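Stasari Basket Lunches: README

Version 2, January 2023

What it is

Stasari is a collection of 400 picnic and lunch-counter arrangements, all of them built from ordinary food and ordinary containers. It covers sandwiches, fruit and the baskets they get put in. It does not cover soup. We tried soup.

The set grew out of Trireck, our earlier attempt, which had 55 arrangements and far too many bananas. Everything worth keeping from Trireck has been carried over and relabelled.

What's in it

Each arrangement has one container and between one and 20 items. Wrapped sandwiches are the largest group and the most argued over, as cling film shines wherever it likes and a filling seen edge-on can pass for several others. Lettuce is usually safe. Anything orange goes down as "filling, orange" and we move on with our lives.
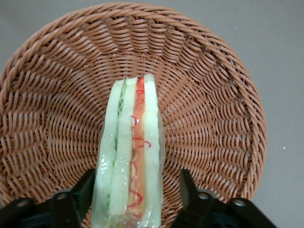 Labels

Containers are labelled by material first (wicker, card, tin) and then by shape. Wicker has its own note for seams and kinks, added after a long afternoon of disagreement over what counts as damage. A kink is not damage — it is wicker.

Food is labelled by what shows. If the wrapping hides it, leave the field blank and resist the urge to guess from the crusts.

Known problems

Bread colour is unreliable under film. The tin containers are over-represented because somebody bought a job lot in April. Folder names still say "trireck" in places.

Related sets

Pagano (cutlery drawers) and Sivix (fridge shelves, not for the squeamish) use the same labels and can be merged with this one.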